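Speaker notes: "The Quiet Year: Rebuilding a Company's Good Name From the Inside"
22 April 2024

(Mic check, water, clicker. Thank Cormac Corrigan for the introduction. Don't apologize for the voice, it will warm up.)

Good morning, everybody, and thank you so much for coming to the early session. I know what the coffee line looks like out there, and I know some of you gave up your place in it to be sitting here, so I'm going to try and make it worth your while.

I've been in corporate communications for most of my working life, and for a good stretch of that I was head of communications at Fernis, a lender to small businesses. Some of you may know us as the people who sent out the wrong letters. (Pause here. If they laugh, let them laugh.)

For those who don't know the story, one October we mailed a notice to customers telling them that their credit lines were being closed. They weren't being closed. The letters were meant for a small group of dormant accounts, 57 of them, and they went instead to thousands of bakers and plumbers and florists who had done nothing but pay us on time. By lunchtime the phones were jammed. By supper we were on the local news, with a very nice man who runs a tire shop holding our letter up in front of the camera.

I want to talk this morning about what came after, and mostly about the long dull part of it. The first week of a crisis is exciting in an awful sort of way, and there are plenty of talks on the first week. Mine is about the other 51.

SLIDE 2. The first statement

We put out our first statement that same evening, and it was bad. I wrote it, so I can say so. It had the phrase "some customers may have received" in it, when every one of those customers knew perfectly well what they had received, it was sitting on the kitchen table. (Read it aloud. Slowly. It hurts more that way.)

The second statement said: we sent you a letter that was wrong, your credit line is open, we're sorry, call this number and a person will pick up. Costel Atanasov, who ran our call center, read my draft and asked me whether a person really would pick up. I said I assumed so. He said, "Then let me fix that before you print it." It took him until the next morning to pull people off other desks, and we held the statement until he was ready. I've never regretted those hours, although I certainly chewed my nails through them.

(If time is short, skip the bit about the fax machine.)

SLIDE 3. Who hears it first

My biggest regret is that our employees heard about it from the television. We had loan officers going to church and to Little League games and being asked what on earth was going on, and they knew less than the people asking. So we changed the order of things, and the order has stayed changed. Staff first, then customers, then the press. It might only be twenty minutes between the first and the last, but those twenty minutes matter an awful lot to the person at the front desk.

We also started a weekly note, written by me and signed by me, never more than a page. Some weeks there was almost nothing to say, and I said that. Attendance at the staff calls went down over the winter but the note kept getting read, and people would stop me in the hallway to argue with it -- I took that as a compliment.

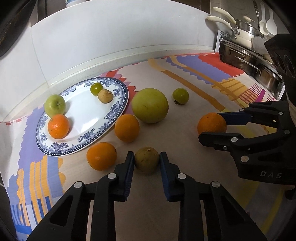
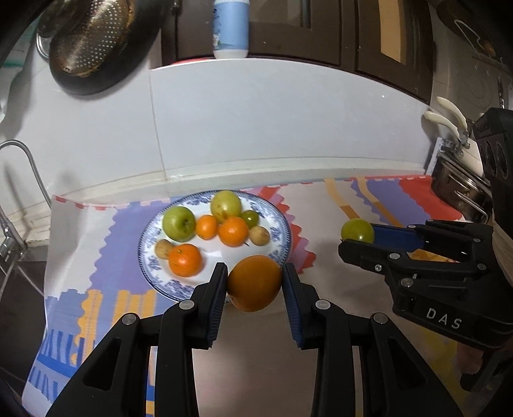
Fruit held between blue grip pads, both slides.

SLIDE 6. Getting out of the building

In the spring we started what we called the kitchen table visits. I can't take credit for the name, that was Mumari, the agency that helped us, and they were good company all the way through. The idea was simple enough. Two of us would go and sit down with a business owner who had gotten the letter, in their own place, and listen. No slides, no gift bags, no photographer. We set ourselves a target of 50 visits and finished with 200, mostly since each person we saw would say, well, you ought to go and talk to my sister-in-law.

I'll tell you about one. There's a family print shop called Mac an tSaoi, and I'd practiced saying it in the car all the way there and still got it wrong. The owner corrected me, very kindly, and then she told me that she'd let a part-time employee go the day our letter arrived. She thought she had no credit left. By the time she found out otherwise, that young man had taken another job.

(Stop. Don't hurry on from this.)

I had nothing useful to say to her, and I think the best thing I did that afternoon was keep quiet. I wrote it down in the car and I read it out to our executive team the following week. That story did more to get the mailing system replaced than any memo of mine ever had.

SLIDE 7. What we measured

People always ask about measurement, so let me save you the trouble. We used a tracking tool called Dilelent for press and social coverage, and it was fine, it told us when the noise died down. But noise dying down is a different thing from people trusting you again, and I'm afraid I mixed those up for a few months. The number I came to care about was how many customers called us before making a big decision. It dropped like a stone after the letters. It came back slowly, and it was well into the second year before Costel walked over to my desk with a printout and a grin.

SLIDE 8. If you're in it right now

I know from the sign-up sheet that one or two of you are in the middle of something. Please come and find me at lunch, I'll be at the table by the window and I'd be glad of the company. Bring your draft statement if you have one. I'll bring a pen.

(Questions. Cormac has the roving mic. Repeat each question for the back row. The likely one is about lawyers: say that ours read everything, that we argued plenty, and that they never once asked us to take out the word "sorry.")

(Hand back to Cormac. Remember to take the clicker off the lectern.)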